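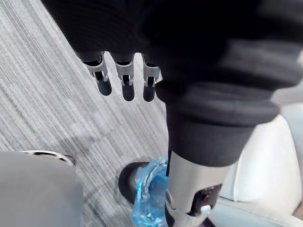

Bins, Bags and the Common Room: Does a Pedal Bin Change Anything?

Lucyna Bielecka, Jomstead College, Waste and Everyday Spaces module

1. Why I doubted the question

The starting idea, handed down from last year's group, was that people sort rubbish better when the bin looks inviting. I was not convinced then and I am only slightly more convinced now. Last year's report rests on a poster survey with 40 replies, and most of those asked what people thought they did. People think well of themselves. I wanted to look at the room: where the bin stands, what you pass on the way to it and what happens to the bag.

2. The room

It is a sitting corner with a striped grey carpet, a pale armchair with a beige cushion and a round white table. The bin has a yellow lid and a yellow pedal and stands against a white partition. It is small. The college guide, which we call the Lenport guide after the building, says coloured lids "encourage correct use". No source is given for this and I could not find one.

My own guess is that the armchair matters more than the lid. Someone sitting there with a wrapper will put it on the table and forget it, whatever colour the bin is.

3. The bag

Liners get much less attention in the guide than lids do, yet they were what people grumbled about. The blue plastic ones are thin, they cling to themselves and the open end is hard to find. A crumpled one has to be held at the top and pulled out lower down before it is any use as a liner. If that is a nuisance, I would expect it to be put off, and a bin without a liner is a bin people avoid. I have no figures for this, so it stays a suspicion.

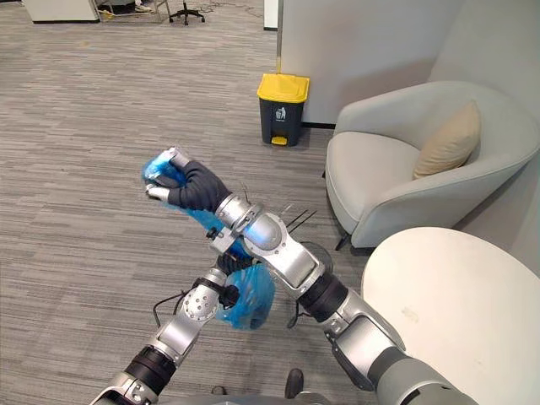

4. What I would not claim

I kept notes for 7 weeks, ending in November, in one corner of one building. That says nothing about kitchens or corridors. The Cattaneo block has larger bins and no armchairs, and would make a fair comparison if the next group has time. I would also drop the survey, or at least stop quoting it as though it measured behaviour.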